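Found something in a sealed can of soup. What do I keep, and who do I report it to?

Posted 04/07/2023 in Food Complaints and Recalls

flosley_renter

I opened a can of Urden vegetable barley soup last night and heated it on the stove. I had eaten most of a bowl when I bit into something that was not a vegetable. It is dark, flat, a little shorter than my thumbnail, and it has what look like legs on one side. My guess is a roach or a beetle, but I am not an insect person. My roommate thinks it is a piece of burnt onion skin. It is not onion skin.

I have not been sick so far. The can was not dented or swollen and the date on it is good until October. I bought it at the Hailu market in Skanetport as part of a multipack, and there are 2 cans left that I have not opened.

I called the store and the person who answered said to bring everything in and they would refund me and "send it up the line." I don't really care about the refund. I want somebody to look at this thing. If I hand it over, do I ever get it back? And should I be worried about my health? I have read the stories about people finding mice in cans and I can't tell which of those were real.

Posters

canning_line_retired

I worked in a soup and sauce plant for a long time, not for the company you named. Complaints like yours came across my desk, so I can tell you what is useful to the people on the other end.

Do not give the store the object. The store can refund you from the receipt or the label. Once the object goes behind a service counter it usually ends up in the trash.

Put it in a small clean jar or a zip bag and freeze it. Don't rinse it, don't pick it apart, and don't put it in rubbing alcohol. One of the first things a lab may do with an insect is test whether it has been through the heat of canning. There is an enzyme in insects that breaks down when they are cooked at high temperature. If the enzyme is still active, the bug probably got in after the can was opened. You heated the soup on the stove, so tell them how long and whether it boiled, as that can muddy the result.

Keep the empty can and the lid. Rinse the can lightly if you have to, but don't soak it. The code stamped on the end is what matters most. It gives the plant, the line and the day, and often the hour. Take a clear photo of it before the ink rubs off. Do the same with the unopened cans and leave them closed. If they carry the same code, the company may want them.

Keep the outer packaging too, if you still have it. Multipacks sometimes have a separate lot number on the carton, and it shows where the cans were packed together and shipped. Lay the carton on a table under good light and get a picture of every side that has printing on it, including any small text near the corners. 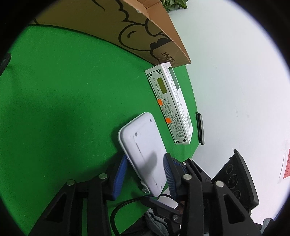

Who to contact

Start with the maker. The phone number should be on the label. Ask for a complaint number and write it down. They will probably offer to mail you a kit for returning the object. Before you send it, ask whether you will get a written result and whether they will send any part of it back. Many won't return it. If that bothers you, say you would like your health department to see it first.

Then file a report with the government. In the US a vegetable soup goes to the FDA, through the consumer complaint coordinator for your state. Soup with more than a little meat or poultry in it goes to the USDA. If you pick the wrong one they will generally point you to the other.

Your local health department is worth a call as well, mostly about the store. They will not do much about a factory in another state.

About your health

A bug that went through the canning process has been cooked hard enough to kill germs. It is disgusting but seldom dangerous. The exception is people with shellfish allergies, who can react to insects. If you get hives, swelling or trouble breathing, get medical help right away. If you get vomiting, fever or anything that doesn't pass in a day, see a doctor and mention the soup.

skanetport_shopper

same thing happened to me with green beans but it was a caterpillar. I wrote to the company and got 4 coupons and a form letter. never bought that brand again. you could sue but I don't know anybody who got anything out of it. I threw mine out so no proof

labelreader2

The first reply is good. A couple of things to add.

Write down what happened today while you remember it: when you opened the can, what pot you used, whether the soup sat out, what else was in the kitchen. One page is plenty. If you do get sick later, you will be glad to have the times.

On the lawsuit idea, people overestimate this. Without a medical bill there is usually not much to claim. I took a bad jar of pickles to small claims years ago and the case was for nearly $2,120, most of it a dental crown, because there was a stone in the jar and I broke a tooth on it. The bill was the whole case. If all you have is a bad evening and a bug, expect a refund and maybe coupons. Do read anything they ask you to sign before you accept money, in case it says you give up later claims.

As for the mouse stories, some were real and some were people trying to get paid. The companies know about both kinds, so don't take it personally if they ask you a lot of questions.

flosley_renter

Thank you. It is in the freezer in a baby food jar. The two unopened cans have the same code as the one I ate except for the last digits. I called the number on the label and got a complaint number, and they are mailing a kit. I am going to call the state coordinator before I send anything back.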